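Can a robot open your door yet? How to run the door test at home

Doors are my favorite robot chore! Folding towels gets the attention, but a machine that can't get from the hall to the laundry room isn't going to fold much. So can they do it? Mostly, on doors they've met before. Strange doors are still a fight, and that's what makes this test so fun to run.

What you need: a mobile arm, a door with a lever handle, tape, and a notebook. I use the little Mesura arm on a homemade cart.

Step 1. Unlock the door and take the key out. Keys are a separate chore, and a much harder one.

Step 2. Tape a start line on the floor. Move the cart a little between tries – a robot that only works from one spot has learned the spot.

Step 3. Split the job up: find the lever, grip it, press down, swing the door, drive through. Score each part by itself.

Step 4. Do 100 tries. Yes, really. My first 13 went so well that I called Lakmal Sikder to brag, and then the gripper started sliding off the lever and wouldn't quit.

Step 5. Switch doors and change nothing else. This is the big one. 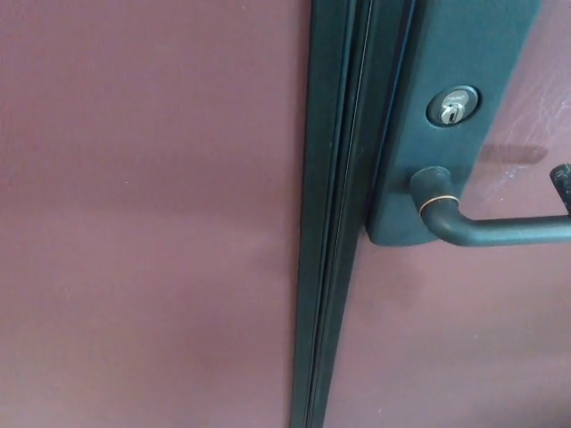
Lever, lock plate and key cylinder on a double door. Aim for the long bar of the lever.

Grip well out from the hub and you need much less force to press down. Watch the paint near the handle too, and stop the run if the fingers touch it.

If the lever goes down but the door stays put, check your pull direction before you blame the motors. Yoon-hee Nam caught that one for me – I'd been pushing a pull door all afternoon.

Next up: round knobs. Wish me luck!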